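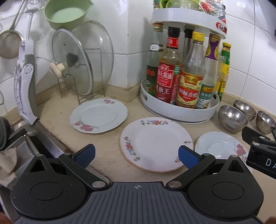 Clearing the corner: plates, bottles and the two-tier rack

The corner of the counter is where things collect in most of the kitchens we hear about. It is hard to reach, it is next to the stove or the sink, and anything put down there for a minute stays for a week. In this issue we are dealing with one corner, a two-tier turntable rack and a few flowered plates. The job takes an evening if you include washing the rack, and less if you do not.

Svitlana Kravchuk wrote the first version of this item for the May issue. It was short and covered only the bottles. Several readers wrote back asking what to do about plates, so she has gone over it again.

Start with the plates

Plates go first because they break. If you work on the rack while they are lying in front of it, sooner or later a bottle comes down on a rim. Pick them up one at a time and put them on the table, with a dish towel underneath.

Flowered plates that do not come from one set are common in shared kitchens and in families where things get handed down. They can still be stored together. Stack by size, largest at the bottom, and ignore the pattern. A stack that is sorted by pattern but not by size will rock, and the small plate in the middle takes the weight in the wrong place.

If the decoration is painted over the glaze, you can usually feel it with a fingertip as a slight ridge. Put a paper towel or a circle of felt between those plates. If the surface is smooth all the way across, you can stack them bare. Thin colored or metallic lines on the rim wear off faster than the flowers do, and a scouring pad will take them off in a few months. Use a soft sponge on the rim.

Plates that are used every day can stay on the counter if there is no cabinet space, but stand them in a rack or keep them in one stack. Spread out flat, three plates use up the whole work surface.

Then empty the rack

Take everything off the upper tier first, then the lower tier. The order matters on the lighter plastic racks, which tip when the top is full and the bottom is empty. Line the bottles up on the counter with the labels facing you.

A kitchen that cooks Chinese food will have soy sauce and vinegar on the lower tier, and often more than one of each. Light soy sauce is labeled 生抽 and is the one used for seasoning. Dark soy sauce is 老抽 and is mostly for color. Fragrant vinegar is 香醋. If other people share your kitchen and do not read the labels, a strip of tape on the cap with the English name saves questions.

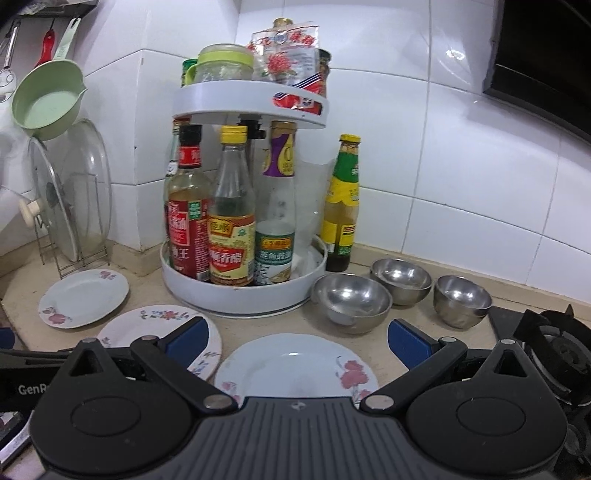 Page last changed: December 6, 2021

Check each bottle as you go. Hold it up to the light. If there is only a spoonful left and a full bottle of the same thing next to it, use up the old one tonight or pour it out. Do not top up the new bottle from the old one. The old sauce has been open longer, and after that you have no idea how old any of it is.

Wipe the neck and the threads of the cap with a hot, damp cloth. Soy sauce dries into a dark crust there and glues the cap on. Vinegar does not crust much but it runs down the outside and leaves a ring on the tray. Wipe the bottom of the bottle too.

Bags are the other thing that ends up on these racks. A plastic bag pushed in beside the bottles gets forgotten, catches drips, and can keep the tray from turning if a corner works its way underneath. Fold it and put it in a drawer, or throw it out.

Washing the rack

Most two-tier racks come apart. The upper tray either lifts off the post or unscrews, usually counterclockwise. Wash both trays in warm water with dish soap. Do not soak the base if the bearing is sealed inside it, as water gets in and does not come out again. Wipe it and leave it upside down on a towel overnight.

White plastic that has gone yellow from oil can be improved with a paste of baking soda and water, left on for 5 minutes and rinsed. It will not come up like new.

While the rack is drying, wipe the counter and the tiles behind it. The grout line at the bottom of the wall is the part that gets missed. An old toothbrush is good for this.

Putting it back

Tall bottles go on the lower tier, toward the outside. A bottle that has to be tucked in under the upper tray is awkward to lift out, and you will end up leaving it on the counter. If a bottle is too tall to stand anywhere on the lower tier without touching the tray above, keep it in a cabinet.

Jars, packets and small containers go on top. Close opened packets with a clip and stand them up so the writing can be read.

Leave one space empty on each tier. A full rack means the next thing you buy goes on the counter, and then you are back where you began.

Turn the rack all the way around once before you walk away. If anything hits the wall, move the whole rack forward an inch.

Readers' questions

Several people asked whether opened light soy sauce has to go in the refrigerator. Read the label and follow it. If the label says nothing and you go through a bottle in a month or two, a cool cabinet is fine. Slow users should refrigerate it.

Someone else asked about lining the trays. A circle of paper towel works and can be changed when it gets dirty. The rubber shelf liner sold by the roll also works, but cut it a little smaller than the tray or it curls up at the rim.

The next item in this series covers the drawer under the stove. Send questions to Svitlana at the newsletter desk.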